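Nineteen hives and a ledger: Mireille Guérin on keeping bees at Bretberg

Interview by Bernadette Bailly, August 2021

Mireille Guérin has kept bees on the slope behind Bretberg for most of her adult life. She began with two colonies bought from a neighbour called Lefèvre and now has 19, all within walking distance of her kitchen door. We spoke in her honey shed while she scraped frames.

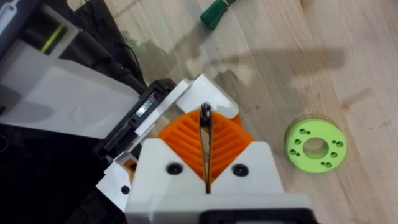
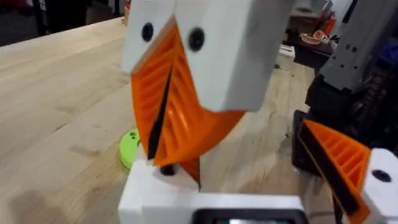 The subject I had come to ask her about was queen rearing, which she took up late and taught herself from borrowed books. "I had always let them get on with it," she said. "If a colony raised a bad-tempered queen, I put up with the stings." What changed her mind was a hive by the footpath that chased walkers as far as the road. She wanted gentler bees and didn't want to buy them in. Her first cell bar was a poor thing, she said, with the cups set too close together. She is particular about spacing now, and likes it as even as the slanting ribs on those orange fingers. She grafts larvae that are less than a day old, with a fine brush, sitting with her back to the window so the light falls into the cells.

In her first season she grafted 80 larvae and got very few queens from them. "I was slow, and they dried out. You can't stop to answer the telephone." She now lays a damp cloth over the bar as she works and does no more than ten at a sitting. The rest depends on the colony that raises them, which she keeps crowded and well fed.

I asked how she chooses which queens to breed from. She took down a green ledger and turned it round for me to read. Each colony has a page, with marks for temper, honey and how much of its stores it used over the winter. She weighs every hive in February, lifting one side with a luggage scale. "Honey comes third," she said. "A colony that gives me a lot of honey and then starves in the cold is no use up here."

Last year's crop was 253 kilos, most of it lime and bramble. She sells it in jars from a table by the gate and has no wish to sell more. A buyer once asked whether she could promise 1000 jars a year – she told him to try further down the valley, where there is rape.

Varroa takes up more of her time than it used to. She treats in midwinter, when there is little or no brood, and checks the floor trays for mites through the summer. She has tried breeding from colonies with low mite counts but won't claim anything for it yet. "My neighbours' drones are in it as well. I choose the mother and have no say in the father."

That is why she has begun giving queens away. Four beekeepers nearby have had one from her this year, and she hopes for two more before the weather turns. She asks for nothing in return except their notes on temper, which she copies into the ledger in pencil.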